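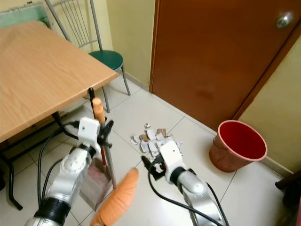
Paper scraps in front of the door, bucket to the right. Broom and dustpan on the left gripper.

Home Tickets Knowledge base Sites Log out

Ticket: sweeping demo stops before collecting, visitor day rehearsal
Opened: 10/21/19
Opened by: Fuad Teshome
Site: Miditz demo room
Status: Closed

Problem
The sweeping task has to run for the visitors from Jumley. In rehearsal the arms got hold of the broom and dustpan, went to the start position and then stopped with a reach timeout on the right arm. Same result three times. Restarting the controller made no difference. No fault lights.

Log

FT: Timeout is set to 20 seconds. The right arm moves for most of that and never reports that it has arrived. The left arm reports normally.

Tamiru support: Please send the task file and say whether the room has been rearranged since the May demonstration. Also check that the left arm cables are clear of the table legs.

FT: File sent. Table was moved towards the door last week to make space for people to stand. Cables pulled by hand, they move freely.

Tamiru support: The file still has the May table position in it. The planner thinks the table is further back than it is, so it keeps correcting. Re-teach the table corner and the floor height, then run at 60 per cent speed with no paper down.

FT: Done. Runs through with no paper. With paper it stopped once more, this time on the left arm with a force warning. The limit is 200 in the file, I don't know what it was before.

Tamiru support: That is the value for the short brush. Load the Erken broom profile and leave the limit alone after that. Don't raise it by hand.

FT: Profile loaded. Three runs with paper, no stops. A few small bits stayed on the floor by the skirting after the second run, which I can live with. Speed left at 60 for the visit.

FT: Visit finished. We ran it twice for the Jumley group and once more for two people who came late. No timeouts. One of them asked if it could do the whole room and I said not with this task file.

Tamiru support: Thanks. Closing. Please save the new table position under its own name so the May one is not loaded again by mistake.

FT: Saved as miditz_door_side. The old one is still there — can it be deleted from your end? I don't have rights.

Tamiru support: Deleted.

This site uses cookies to keep you logged in. Accept Manage settings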